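Kelluner: Operators and one builder wanted for a home robot project
Somdale
Posted 25 March 2021
Contact: Gualtiero Gatti

I am looking for three people to help with a two-arm robot I am building at home in Somdale. Two of them will operate the arms by hand controller and log what happens. The third will work with me on the mechanical and wiring side. All of it is part time and paid by the session. Work starts in May.

The project is called Kelluner. The goal is a pair of arms that can tidy up the small things that end up on a table when people come home, starting with keys. Pick up a key, move it where it belongs, let go of it without dropping it. Later I want to move on to bags, clothing and light boxes. I have been working on it in the evenings and I have reached the point where one person can't run the arms, watch the cameras and write notes at the same time.

The arms are secondhand. The controller code is mine, with a good deal borrowed from open libraries, and it is not pretty. There is a camera at the head and one at each wrist. All of them record during a session, and the recordings are what we train on, so the quality of the operating matters more than the speed.

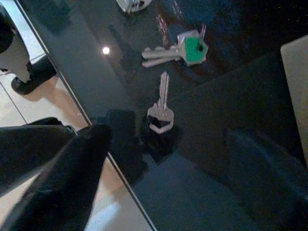 Most of the sessions this spring will be on thin, flat objects. These are harder than they sound. The fingers have to come in low, close at the right height and not push the object away before they have hold of it. If you have ever tried to pick up a coin wearing winter gloves, you have the right idea. I want operators who can do the same move over and over and still pay attention on the last one.

What operators do

You sit at the controller desk and move both arms. You follow a session sheet that gives the task and the starting layout. You reset the table between attempts. After each attempt you mark it as good, bad or unsure, and write a line if it was bad. Please use "unsure" when you are unsure. I would sooner go back over a recording than find out in the fall that half the good ones weren't.

A session is 90 minutes, with a break whenever you want one. It pays $45. I would like each operator to do at least two a week, and no more than one a day, because people get sloppy in a second one. I got sloppy too, and I had to throw out most of a weekend's recordings.

You do not need to know how to program. You do not need to have used a robot. The people who have done well on this so far were a dental hygienist and someone who repairs sewing machines. Steady hands help and so does patience. Gaming experience is fine but it has not made much difference either way.

What the builder does

The builder's job is a mix. Cable routing comes first. After that there are finger pads to cut and glue, a table mount to stiffen, an emergency stop to move closer to the operator, and a set of brackets that I drew in a hurry and would like somebody else to redraw. There is a parts budget of $800 for the season. You would help decide how it is spent and keep the receipts.

For this one I do want experience. It doesn't have to be from a job. If you have built a printer, rewired a mill, kept an old motorcycle going or worked on stage rigging, tell me about it. You should be able to use a multimeter, solder a connector that stays soldered, and read a simple drawing. Builder sessions pay the same as operator sessions, plus time spent picking up parts.
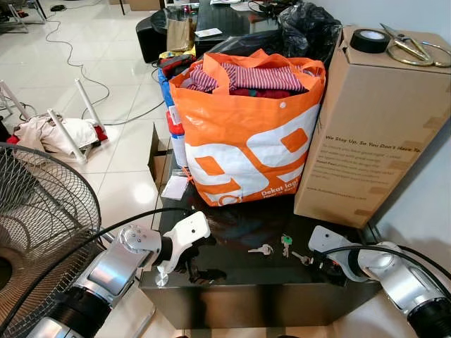

Cable routing is the part of the build I am least happy with, and I would like it fixed before we add any more hours on the arms. The runs need to be long enough for full reach and short enough that they don't catch on what is on the table. We work with ordinary household clutter and will go on doing so, which means things like a tote bag full of folded clothes and a tall cardboard box with scissors and tape on top, all within reach of the arms. A loop of cable that hangs loose will find one of those sooner or later. I have clips and sleeving here already. I need somebody with the patience to do one arm properly, try it at full reach, and then do the other.

The software side of this is not on offer right now. I may post for it separately if the spring goes well.

Where and when

The work is at my home, on the Nassar Road side of Somdale, ten minutes on foot from the bus station. Street parking is easy after six. The exact address goes to people I have talked to. The room is on the ground floor with one low step at the door. If the step is a problem let me know, I have a ramp board I use for moving equipment.

Sessions are on weekday evenings and on weekend mornings. I make the schedule two weeks ahead and I try not to change it. If you need to cancel, tell me the day before if you can. If the robot breaks down in the middle of a session you are still paid for all of it.

One other person uses the space. She restores lamps and is usually there in the mornings. She has her own shelf and her own tools, and they are not to be borrowed.

Safety

The arms are not large but they can pinch, and they can move when you don't expect it. The rules are short. Nobody reaches over the table while the arms are powered. The stop button is tested at the start of each session, by the person operating, and the test is written on the sheet. Long hair tied back, no lanyards, no loose sleeves. If you smell something hot, hit the stop first and look for the cause afterward. I will go through this with everyone on the first visit and I will ask you to show me each step yourself.

You have to be 18 or older. I am sorry about that, I have had good letters from high school students, but my insurance is clear on it. 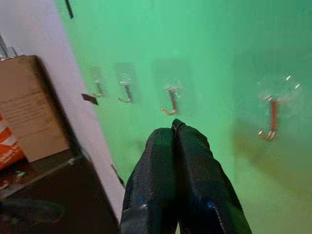
Do I have to live in Somdale?
Anyone who can get here on time for an evening session is welcome to apply. Several people have come over from Tornen, and the last bus back leaves well after we finish. I can't pay for travel, and there is no remote operating.

Is there a trial?
There is one paid session before either of us commits to anything. You operate or build for the full time at the normal rate. After that I will tell you within a few days if I would like you to continue, and you can say no as well.

Can I use the work for school or a portfolio?
Fine with me, as long as you ask before posting video. Pictures of your own brackets and wiring you can use however you like. Your name goes in the project notes if you want it there.

Will I be recorded?
The cameras point at the table and the room around it, so hands and arms may be in the recordings when you reset between attempts. Sound is off. I keep the recordings on drives at home. If you don't want a certain recording kept, tell me at the end of the session and I will delete it.

How long does it last?
The spring and summer for certain. After that it depends on money and on how the arms hold up.
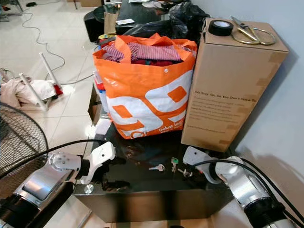
3 min read

Notes on the task, for applicants who want more detail

The keys are a good starting object because everybody has them and they are awkward. A key is flat, narrow at one end and wide at the other, and shiny. On a glossy black table it also has a reflection, which confuses the wrist cameras when the light is bad. I could put down a mat and make the problem easier. I would like to keep the table the way it is, because people have tables like that.

Operators are asked to approach from above with the fingers open, stop just short of the surface, line up, and then close. Take the wide end when there is a choice. If the key slides, back off and start over, and don't chase it across the table. Chasing looks fine on the screen but it teaches the arms a habit I have spent weeks trying to get rid of.

The second task is hanging a key on a wall hook. It is a two-part job, since the key has to be turned in the fingers before it gets anywhere near the wall, and at the moment the turn fails more often than the pickup does. Some of that is the pads. The builder will have a say in what we try next. I have a softer rubber on order and a sample of something closer to felt.

The left arm has a little play in the wrist. You will notice it if you switch between the two. Until it is fixed, fine work goes to the right arm and the left one holds or moves things out of the way.

How to apply

Write to me, Gualtiero Gatti, through the contact form on the Kelluner page. Say which role you want and which evenings or mornings you could do. For the operator role, tell me about some piece of work you have done with your hands that needed care. For the builder role, tell me about something you made or fixed, and what went wrong with it. Photos are welcome for the builder role, and a résumé is optional for both.

I read everything myself and answer in the order it comes in. There is no closing date. When the places are filled I will take this page down, and until then assume they are open.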